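How to tidy a messy desk with a pair of hand-held grippers

I've had the Havetti starter kit from Fernico on my desk since January, and I keep getting asked whether it's any good for home use. Mostly yes! The kit is a pair of hand-held grippers with blue pads on the fingers and a camera on each. You do a job with them, the camera records it, and the recording goes off to train a robot arm later. I've tried it on washing up (don't) and on folding socks (fine, a bit dull), but my favourite job for learning the thing is sorting small bits and pieces into a box.

What you need: both grippers, charged, an open plastic box, and a desk with plenty on it. Don't clear up first. The lesson is much better if the shelf is full and there are papers leaning about, as you'll learn to steer round things.

Start by putting the box in the middle, where both hands can reach it without your elbows going up. Turn the grippers on, hold them still over the desk and wait for 2 beeps. Then squeeze each trigger all the way and let it go, slowly. That sets the open and shut positions, and if you skip it the fingers will read as half closed for the whole recording (I lost a full evening to that).

Now pick things up one at a time. Soft things first, so fabric pouches and hair bands, because the pads grip cloth beautifully. Come down from above, close gently, lift, pause, then let go low over the box. Chains are harder. Pinch them in the middle of the heap and lift slowly, or they slither out of one side and you'll be chasing them across the desk.
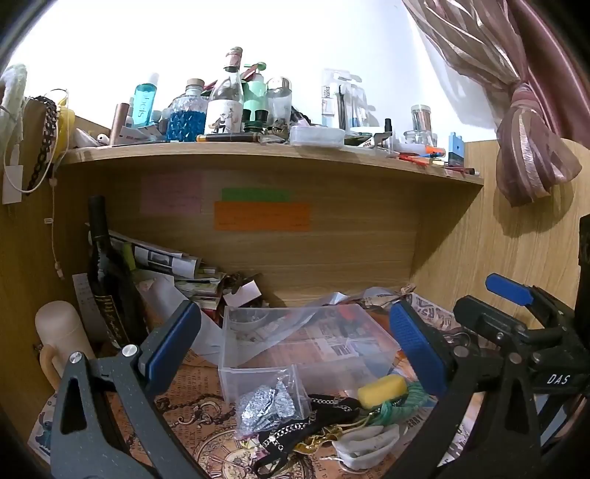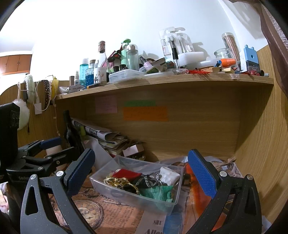
Both views are from the gripper side, with the plastic box between the blue pads.

Thin plastic bags are the real nuisance. I go for a corner, close the trigger harder than feels polite and use the second gripper to hold the other end. If you drop something, leave the recording running and pick it up again. Taipe, the app that comes with the kit, lets you mark the slip afterwards.

Keep each recording to 5 minutes or so your wrists get a rest. I do 9 in a sitting and then I've had enough. My account shows 3,168 clips saved, which sounds mad until you see how short the app chops them.

Niggles? The triggers are stiff for small hands, and the Durkgate charging stand takes up more room than it should. I'd still buy the kit again, but I'd wait for the softer pads if you mainly want to handle jewellery.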